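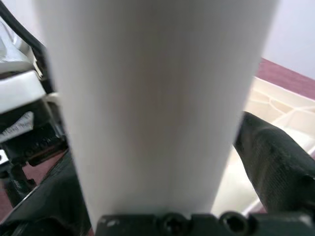
By Hesper Lanyon, Home and Garden Writer, Candard
Fri 19 June

How to put the legs on a plastic table so that they stay on

I have a real fondness for the plain white plastic table. It goes out on the grass for lunch, it comes in for jigsaws and birthday cake, and it doesn't mind a spilt drink. Ours is the Lumbao, which came flat in a box with its legs tucked in beside the top, and I have taken it apart and put it back together more often than I care to admit (it spends the winter behind the boiler, in pieces, from October onwards). The first time took me the best part of an afternoon. These days I can do it in 17 minutes with the radio on, and I'm not a handy person at all!

Most tables of this sort go together in much the same way, with legs that push into sockets moulded in the underside, so I hope this will be useful whichever one you have.

Before you start

Find a soft bit of floor. A rug is lovely for this, as the top will be lying face down and you don't want to grind it over stone or gritty decking. Give the rug a quick shake or a hoover first – one small pebble can leave a scratch right where everybody puts their plate.

You will want a dry cloth, a bowl of warm water with a drop of washing-up liquid in it, and a rubber mallet if you own one. A rolling pin wrapped in a tea towel does very nicely otherwise. The Lumbao top is 550 mm across its short side, so one person can turn it over, but a wider one is easier with someone at the other end.

Turning it over and cleaning the sockets

Lay the top upside down and have a look at the ribs underneath. They're there to stiffen it, and they are also marvellous at collecting dead leaves and spiders. Wipe along them now while you can get at them. Then run your cloth round each socket, going right down inside with a finger. Grit in a socket is the usual reason for a leg that stops short, and it took me years to work that out.

Dry everything well. A damp leg will slide in sweetly enough, but it can work itself out again just as sweetly when you lift the table.

Fitting the first leg

Tapered legs have a wide end and a narrow end, so check your leaflet before you begin and see which one goes in the socket. Stand the leg up in its place and hold it low down with both hands, close to where it meets the top. I used to hold mine halfway up like a broom handle, and it wobbled all over the place. 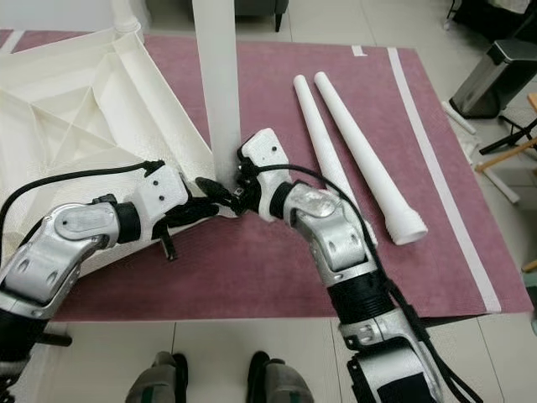

Keep the leg upright and turn it a little from side to side until you feel it settle. If there is a flat side or a small ridge, it will only drop in one way round, so go gently and let it find its spot. Then lean your weight straight down on it. Leaning at an angle is how sockets get cracked, and a cracked socket is a miserable thing to mend.

If it still stands proud, give the end one or two taps with the mallet, keeping the cloth in between.

The other legs

Leave the spare legs lying on the floor within reach, and do the corner diagonally opposite next. I find the top sits flatter that way, though I have a neighbour who goes round clockwise and her table is perfectly steady.

When they're all in, crouch down and look across them. They should finish at the same height. On ours that's 54 cm from the top, and if one leg is 6 mm taller than the rest I know it wants another push.

Standing it up

Lift the table clear of the floor before you turn it. Don't roll it over on to its legs, however tempting that is, as it puts all the strain on two sockets. Set it down, press on each corner in turn, and if it rocks try it somewhere else before blaming the legs. My kitchen floor slopes towards the back door, and I had one leg out three times before I thought of that.

Contact Candard | © Candard | Back to top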